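Liltov Large Open Bin: a review after a long spell of daily use

Posted July 29, 2020

I have wanted to write about this bin for ages and kept putting it off, mostly because it's a bin, and how much can anybody say about a bin? Quite a lot, as you're about to find out.

The Liltov large open bin is a big grey tub with no lid and straight walls that slope inwards as they go down. I bought mine in February to sit on the long table where everything in our house ends up: toys, packets, balls, jar lids, the contents of coat pockets. Before that I had a row of small baskets, one for each sort of thing, and I spent my evenings deciding which basket a bicycle bell belonged in. Now it all goes in the bin, and I sort it when I feel like it.

It cost me £20 from Pillay, who sell it in three sizes. Mine is the largest. I nearly went for the middle one and I'm so glad I didn't, because the whole pleasure of the thing is having room to spread the contents out and see them. A deep narrow tub would hold just as much, but you'd be digging for everything like a badger.

The sloping sides are the best part of the design. In an upright box, small flat things slide down against the wall and stand on edge, and you have to pick at them with a fingernail. With a slope they tend to slither back towards the floor, where you can get hold of them. My knuckles have noticed the difference too! I used to scrape them every time I went into a corner of the old crate, and with the walls leaning away there's space for a hand as well as whatever the hand is holding.

I also like the wide flat floor very much. You can push one group of things over to the left, leave the rest clear, and work across from one side to the other without lifting anything out. It's how I do all my sorting now. Everything starts in a heap on one side, and I pull out one item at a time, look at it, and decide if it stays, goes upstairs or gets given away. (The bicycle bell went on a bicycle, in the end.)
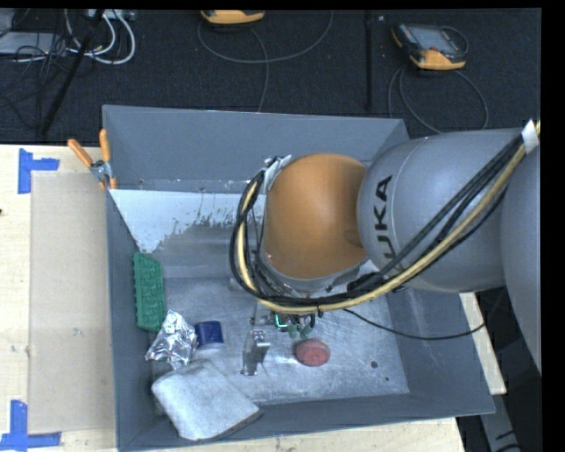
The other thing I'd praise is the colour. Plain grey sounds dull, and in the shop pictures it did look a bit like something from a warehouse, but a plain background makes it much easier to find things. Anything bright jumps out at you straight away. The basket I had before was woven in brown and cream, and I once spent half an afternoon looking for a brown button in it. Dark things are a little harder to spot in the grey, I'll admit, and if most of what you own is black or charcoal you might be happier with a white tub.

Now for the wear, as I know that's what people want to hear about. The floor scuffs. It started getting marks in the first week, and if you're dragging hard or heavy things over it you'll have a good set of scratches before long, plus those cloudy patches that catch the light when you tilt your head. I minded for a few days and then stopped minding. None of it has made any difference to how the bin works, and a warm cloth with a drop of washing-up liquid takes off whatever is dirt. What's left is just use. If you want something that will look new in a year's time, though, buy something else, or put a sheet of felt in the bottom and be prepared to wash the felt.

It is big. I know I said I was glad of that, and I am, but do get the tape measure out before ordering, because it takes a proper bite out of a table. Ours is a pale wooden one and I was worried about the surface, so for the first month I kept an old tea towel under the bin. The tea towel kept rucking up whenever I leaned over, so it went back in the drawer and I've simply got into the habit of lifting when I want to move the bin along. Lift it when it's empty if you can. Full, it's a two-person job in our house, and one of those people will complain.

No lid, of course, so dust gets in. You could lay a board across the top, but then you'd put things on the board, and before you knew it you'd have a second table with a bin trapped inside. I tip mine out every so often and give it a wipe, which is a good excuse to throw away the dead felt-tips.

I did try the rival before I settled on this one. The Sketach sorting tub is a nice enough thing, lighter and a bit cheaper, but its walls bowed outwards when I filled it, and it had ridges across the floor that caught every coin and counter. Those ridges drove me up the wall. The Solon crate is sturdier and stacks well, so I'd still choose it for a shed or a cupboard where things are put away and left. For rummaging in every day, the Liltov is far nicer.

As a test of how well it copes, I used it for the great jumble sale clear-out, when we had more than 400 bits and pieces to get through, from cake cutters to doll's shoes to a bag of foreign coins. I did it in batches, tipping in a bagful, spreading it about, picking out the decent things and sweeping the rest into a box. My back held up, since the bin was at table height, and so did my temper, as nothing rolled off on to the floor. If you've ever chased a marble under a radiator you'll know why I'm fond of those walls.

Since then it's been used for shelling peas, untangling wool, keeping a jigsaw together until somebody had time to start it, and washing potatoes outdoors (I wouldn't do that again, it needed a great deal of rinsing). It has been a pirate ship for at least one wet morning.

Would I change anything? I'd like a slightly softer edge along the top, where my forearms rest if I'm at it for a long while. And I'd love a loose divider that dropped in and split the floor in half. Pillay don't list one, so I've made do with a strip of stiff card, replaced whenever it gets bent.

I'm giving it top marks all the same, with one taken off for the scuffing if you're the sort of person who minds. I'm already eyeing the smallest size for the bathroom shelf, provided I can find out how wide it is across the top, as the listing only gives the measurement at the base. If anybody has one and a ruler to hand, please leave it in the comments.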